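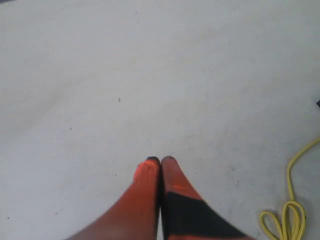 The Kulholm Bulletins, Boxed Set
Nullero text with facing English, 2 volumes plus word list
Published by Jarine

In stock, ships in 2 business days

I've wanted to make this set since the first time I held one of the original bulletins, and I'm so happy I can finally put it up on the site! If you already know what Nullero is, skip down to the contents. If you don't, give me a minute.

Nullero was one of the many international languages people were putting together in the years when Esperanto was taking off. It never got big. It had clubs in a handful of port towns, and for a while a pretty busy letter-writing network, and then the First World War came along and the mail stopped getting through. The club in Kulholm kept going longer than the others and put out a little bulletin in the language, 14 issues in all. News, poems, complaints about late dues, arguments over the accusative (so many arguments over the accusative), recipes, a serialized story about a lighthouse that stops in the middle of a chapter.

That's what you're buying. All 14 issues, start to finish, with the ads left in.

The Nullero is on the left page and the English on the right. Torunn Amundsen did the translation, and I think she got the tone exactly. The editor of the early issues was a fussy, funny man who could not let a misprint go by, and in her English he's just as fussy. She also wrote the introduction, which covers the club, the split over spelling, and what the local censor made of it all. He seems to have been mostly puzzled. He passed the first issues with a note asking for a dictionary, and the club mailed him one and signed him up as a member.

What's in the box

Volume 1: issues 1 through 8, with Torunn's introduction
Volume 2: issues 9 through 14, the index of letter writers, and notes
Word list: a 48-page booklet, Nullero to English only
A fold-out map of the clubs, printed on one side

Both volumes are sewn paperbacks and they lie open nicely once you've broken them in. I went back and forth on hardcover and in the end I couldn't do it without the price getting silly. The slipcase is plain gray board. It'll scuff if you carry it around in a backpack, mine did.

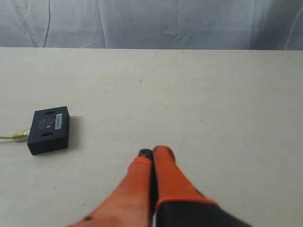

The type is set in Collet, which Fabrice Picard drew for us from the lettering on the bulletin covers. The language has two accented letters you won't find in most fonts, and the Kulholm printer clearly didn't have them either, so in the early issues he put the accents in by hand, or forgot to. We've printed them the way they were meant to be and marked the missing ones in the notes. If you want to see the original mess, there's a facsimile of issue 3 at the back of the first volume, every wandering accent included.

Do you need to know Nullero to read this?

No. Plenty of people will read the right-hand pages and have a great time. But if you've studied any Esperanto, or you remember some high school Spanish, you'll find yourself peeking across at the left side and getting whole sentences by the second or third issue. The grammar is short enough that Torunn fits it into the front of the word list. There are no exercises and no audio, so please don't buy it as a course. I've had a couple of people ask.

Is this the same text as the old stapled edition?

Partly. The stapled one had the first six issues and my own translation, which was, um, enthusiastic. I've pulled it from the shop. If you bought a copy from me, email me your order number and I'll take the shipping off the new set.

Can I buy one volume by itself?

Not right now. I printed 100 sets and they're boxed as sets. If there's a second printing I'll think about splitting them up.

Shipping and returns

I pack orders in the morning and drop them off before the post office closes at lunch. Orders outside the US go out tracked, and customs charges are up to you, sorry, I have no way of guessing them. Returns are fine if the books are clean. If a set gets crushed on the way to you, send me a photo of the corner and I'll replace it while I have spares.

I'm away for part of November, so anything ordered then will go out when I'm back.

Also from Jarine

Letters to the Kulholm Club (in preparation)
Nullero verb chart, folded card
A Lighthouse Story, the unfinished serial as a separate pamphlet, Nullero only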